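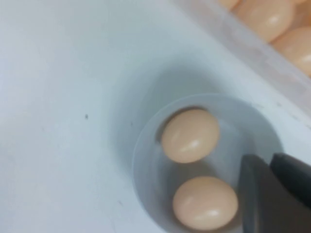
Speaker notes - "Waiting for Trernora"
Bogdan Jabłońska
Talk runs 28 minutes if I don't wander. Leave the lights half up.

Opening

Good evening. I study a volcano that has been about to erupt for my entire career. I got the job because my supervisor thought it would go within the year. He has since retired and taken up bread.

(Pause. If there is no laugh, move on quickly.)

Trernora last erupted before anyone on the island owned a seismometer. What we have from that time is a parish record, which gives two lines to the eruption and a page and a half to a dispute over a goat. So when people ask me what normal looks like for this mountain, I have to tell them that we have a short stretch of good data and a very detailed goat.

What the mountain is doing

Keep this part simple. Ground swelling on the north side. Small earthquakes, most too weak to feel. Gas coming out of the upper vents, more in some months than in others.

In January we logged 410 quakes. The evening news called this a swarm, and fair enough, so did we. The next month was quieter and got no coverage at all. Explain that a swarm can mean magma moving, or hot water moving, or old rock settling. Many swarms end without an eruption. Some don't.

Mention the tilt meter at Prikero. It showed a dramatic change overnight and I was out of bed at 4 a.m. for it. A cow had leaned on the housing. The fence is better now.

The village

Abreu sits under the south slope. Some 500 people, one road out, one bridge on the road. Say the bridge twice.

Last year the district asked them to leave as a precaution, and most did. They slept in a school gym in Pleltel for 3 weeks while the mountain did nothing. Then they went home to spoiled freezers and hungry chickens, and I went to a public meeting.

I was asked at that meeting whether I had ever been right. I said the forecast had been a probability. A woman in the second row said so was her husband. I've used that answer since, with permission.

Serious bit - slow down here. When we call people out and nothing happens, the next call is harder to make and harder to hear. I don't think the people who stayed behind were stupid. They had animals, a harvest half in, and a mother who wouldn't get in the car. If your plan has no room for the mother, you need to work on the plan.

What would help

Trucks for livestock. A second way over the river. Somebody to watch the houses, as fear of theft came up more often than fear of lava. Alert levels that people can remember - we have five, and I still check the card for the middle one.

Also money for batteries. Always batteries.

Likely questions

When will it erupt? I don't know. Say it plainly and then stop talking.

Could we drill into it and let the pressure out? No. This comes up every time, usually from an engineer.

Would I live in Abreu? I rent a room there from spring to fall. My car is parked facing the bridge.

Thank the hall. Collect the clicker, it's mine.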